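3.2 Temporary boundaries in shared workrooms

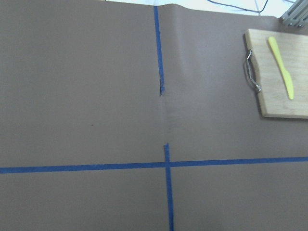 Figure 4. Blue tape dividing a paper-covered work surface.

The literature on shared workspace has a good deal to say about walls and very little to say about tape. This is a pity, as most of the people we interviewed had never been allowed to put up a wall, and nearly all of them had, at one time or another, put down tape. In the Pledport workrooms it was the usual way of settling where one person's job ended and the next person's began. It cost little, needed no permission and could be denied later.

We use the term "soft boundary" for any mark that divides a surface without physically preventing anyone from crossing it. Chalk lines, string, a row of mugs and a coat left on a chair all qualify. Tape of the sort shown in Figure 4 sits at the more formal end of the range. A mug may have been left by accident. A strip of tape was put there by someone who had to go and find the roll.

The Pledport building holds 17 benches on two floors and is let by the month to bookbinders, model makers, a repairer of accordions and a shifting population of people who describe themselves as "between studios." The rental agreement, inherited from the previous landlord, Govamo, gives each tenant "a reasonable share of available surface." We asked the building office what a reasonable share was. We were told that this had never come up. The office's own complaints book, which we were then kindly lent, suggests that it had come up on most working days since the building opened.

We coded the complaints book in full. It contains 3131 entries, of which a large part concern the kettle and were set aside for another paper. The remainder were sorted by what the writer thought had been crossed: an edge, a line, a habit or a verbal understanding. The last two categories produced the longest entries and the worst handwriting. Complaints about a taped line were short, and often consisted of the bench number and the word "again."

Three patterns deserve mention.

First, lines drift. A tenant who re-lays a worn strip seldom puts the new one precisely where the old one was, and we found no complaint in which a tenant reported having lost ground by his own re-laying. Després (in an internal memo that he has allowed us to quote) calls this "the honest inch," by which he means that each party sincerely believes the line has not moved. At one bench on the upper floor, where the same two bookbinders had worked side by side for eight years, the boundary had gone so far toward the window that the tenant on that side was doing his sewing on the sill. He described the arrangement to us as fair.

Second, angle matters less than one might suppose. We had expected that a crooked line would be read as a provocation, or at least as an invitation to measure. In interviews, tenants were largely indifferent to whether a boundary ran square to the bench. They cared a great deal about whether it went all the way across. A line that stopped short was treated as an opening bid. One model maker told us that a strip which did not reach the far side was "a suggestion," and she took a certain pride in never having followed a suggestion in her life.

Third, crossing is mostly done by objects, and objects are held to have no intentions. Scissors migrate. So do bone folders, glue brushes and the good ruler. In the complaints book the passive voice is close to universal at this point: a brush "was found," a lid "had got over." Only two tenants were ever accused by name of reaching across in person, and both entries were later struck out in a different ink.

It is worth asking why the tape works at all. Earlier accounts treat markings of this kind as weak property rights, waiting for a proper fence to come along and relieve them. Our tenants did not talk this way. When the office offered to fit fixed dividers in January, at a cost to each bench of less than a month's rent, the offer was turned down on both floors. The reasons given were various – the light, the look of the thing, the screws – and we do not think any of them should be taken very seriously. What the dividers would have removed was the chance to move the line, and everyone we spoke to appeared to believe that he or she was ahead.

A comparison with the Grumero site is useful here. Grumero is newer, has moulded benches with raised edges, and logs its complaints through an online form designed by the firm of Qureshi. The form offers a menu of 17 grievances and a box for other remarks, limited to 2000 characters. Complaints about space are rare. Complaints about the form are common, and the box is usually full. We would not want to make too much of this, but the total volume of resentment per tenant seems fairly steady between the two buildings, and the Pledport tenants at least got to use up some tape.

There are limits to these findings. The complaints book records only what people were annoyed enough to walk downstairs and write, which favors the ground floor. Our interviews were held in the building during working hours, frequently within earshot of the neighbor under discussion, and several tenants lowered their voices so far that the recordings are of no use. One declined to be interviewed unless we first agreed that his line was straight. We agreed. His answers are included in the totals but have been left out of the discussion of angle.

We also note that the research team shared a desk throughout the coding period and that by the third week it had been divided. The position of that division was not recorded at the time, and the authors no longer agree on it. Section 3.3 turns to storage, where boundaries are vertical and the disputes correspondingly shorter.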